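Speaker notes: What the Families Already Know
By Dulce Chávez
17 August 2023
12 comments | 48 shares

Opening (slow down, they'll still be finding seats)

Good morning, and thank you for having me! I've wanted to give this talk for years. I run the records room at Drollinska, the town museum, and for most of my working life I have been tracing people who served and did not come home, or who came home and never said a word about it. I love this work. I'll try not to go over my time, but stop me if I do.

I want to talk about one company of engineers, a bridge at Prorkham, and a box of letters.

The company and the bridge

Keep this part short. The company was raised in the winter, trained in a hurry and shipped out in June. Most of them were farm kids and railroad hands. Their job at Prorkham was to put a crossing back over the river after the old one had been blown, and to do it at night, with the far bank still being shelled.

The official history gives the whole thing one paragraph. One! It says the bridge was open by morning and that casualties were "light." Pause here.

Sixteen men died. I read all the names at the end, so don't read them now.

What "light" means to a clerk writing a summary and what it means in a kitchen back home are very far apart, and I'd like people to keep that in their heads for the rest of the hour.

The Pacheco letters

This is my favorite part and I always rush it. Don't rush it.

The letters came to us from the Pacheco family in a shoebox with a rubber band around it. There are 70 of them, all from one sergeant to his sister. He writes about food, mud, a dog the cooks were hiding, and a lieutenant who could not swim and was scared to death of the river. He writes about the river a lot. By the end you know how wide it is, how fast it runs after rain, and where the cattle used to cross. He had worked all of that out by talking to a miller on the near bank, and none of it is in any report I've found.

Read out the miller letter. (Second page only, from "the old man laughed at our maps.")

Then say that the last letter is dated two days before the bridge, and that it's mostly a request for socks. 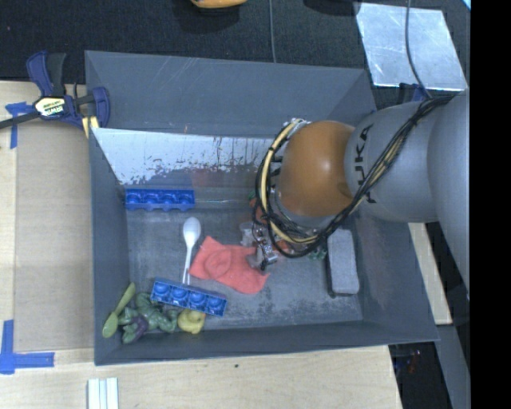

How we matched the names

Yulan Pan did the hard part and I want her to stand up if she's in the room. She wrote a plan for the whole search on the back of a parking receipt and we stuck to it.

We began with the burial register, then went to the pension files, then to the hometown papers. More than 1,000 pages of newsprint, read by eye, because the scans are too faint for a computer search to be any use. Yulan found four men who had been listed under the wrong unit since the war. Four families had been writing to the wrong office for decades, getting the same polite form letter back. One of those men turned up in the sergeant's letters under a nickname, "Skeet," and it was his niece who told us who Skeet was. She knew straight away. She had his harmonica.

Tell the harmonica story if there's time. If not, skip to Skollus.

Skollus

Skollus is the village where the company was billeted before the crossing. I went there with a photocopy of the roster and very poor language skills, and people were wonderful to me. The school has a class photo with two of our soldiers in the back row, grinning like fools. A woman walked me up to the churchyard wall where somebody from the company had scratched his initials, and we stood there in the rain while I tried to get a pencil rubbing on damp paper. It came out terribly and I have it framed in my hallway.

The village holds its own small service every year. Until we wrote to them, they had never had the full list of names. Now they read it aloud.

If you want to start your own search

Start with relatives, before the archive. Ask about nicknames, hobbies, who he wrote to. Bring a photo of your own to show them, it gets people talking.

Write down where every fact came from, even the ones you are sure of. I didn't, my first year, and I am still cleaning up after myself.

Ask small papers for their card index. Plenty of them still have one in a basement and will be thrilled that somebody wants to see it.

Check spelling three ways. Chávez has shown up in my own family's records with an S, with two S's, and once as "Travis."

Close

Read the names. No music. Leave the roster up while people ask questions, and remember to drink some water.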